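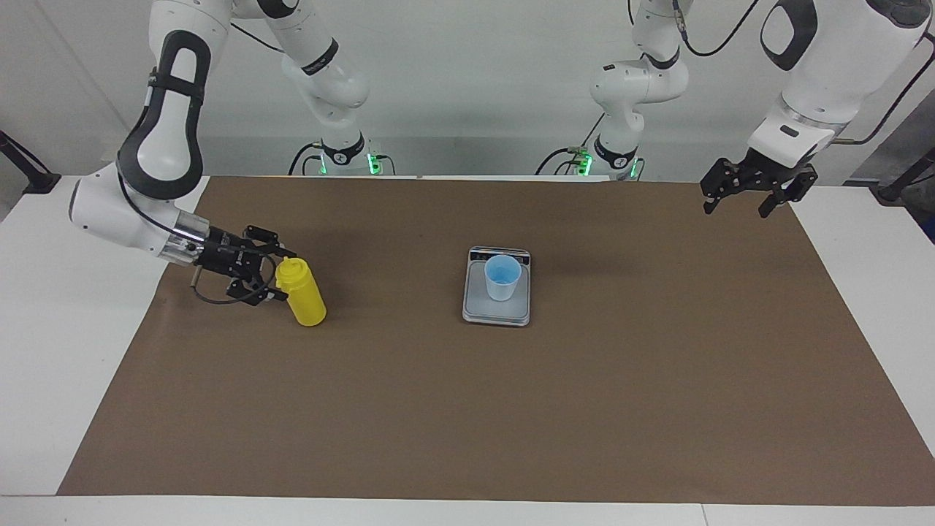 Right arm on the yellow bottle, blue cup waiting on the scale.

Weighing and Pouring with a Two-Armed Helper: Tips from My Workroom

I make soap, beeswax polish and far too many batches of salad dressing, and nearly everything I make starts with a cup on a scale. This September I've been trying the Zistine bench kit, a pair of arms that bolt to the back of a table and do the measuring while I get on with labels. I love it! I also made a mess or two in the first week, so these are the things I'd pass along to anybody setting one up (or just weighing a lot of stuff by hand, because half of this works either way).

Cover the table first

Brown craft paper is my favorite. It's cheap, it doesn't glare under the lamp, and a drip of oil shows up right away as a dark spot. Run it almost the full width of the table and change it when it starts to buckle. A scale sitting on a wrinkle will drift, and you'll blame the scale.

Leave more room than you think

Keep a clear gap between the bottle and the scale. The fingers need space on both sides of whatever they're picking up, and so do yours. I keep the front of the table free too, so I can reach in between jobs without bumping anything. Pause the arms before you do that, every time.

Pick bottles you can tell apart

Opaque plastic in strong colors is great for this. Mine go by color: yellow for one oil, red for another, and so on. Straight sides are easier to grip than curvy ones. The kit seems happiest taking hold up high, just under the cap, but with a very full soft bottle I'd teach it a lower grip so it doesn't squeeze out a surprise.

Go small with the cup

A light plastic cup with a wide rim is much easier to pour into than a narrow jar. Set it in the middle of the platform, then zero the scale. If your recipe calls for 100 grams, do a practice run with 40 grams of water first - you'll find out fast if the pour is too quick.

Check the scale's sleep timer

My old Monum scale used to shut itself off in the middle of a slow pour, which drove me up the wall. Look for a setting that keeps it awake. If there isn't one, tap it on right before you start.

What I'd change about the kit

The teaching mode is lovely. You guide an arm through the motion, save it, and name it. Yoga Entili, who teaches the Naslow evening class where I first tried one, had me saving my own pours in 40 minutes. But the cables could be tidier, and the printed guide skips right over cleaning the finger pads. (Damp cloth, drop of dish soap, dry well.)

It's a big purchase at $2,530, so for one batch of lotion a month I'd stick with a steady hand and a squeeze bottle. For a steady run of small batches, though, it's been a joy.

Next up is powders. I've got a Krishnan scoop set on the way and a bag of baking soda I don't mind spilling.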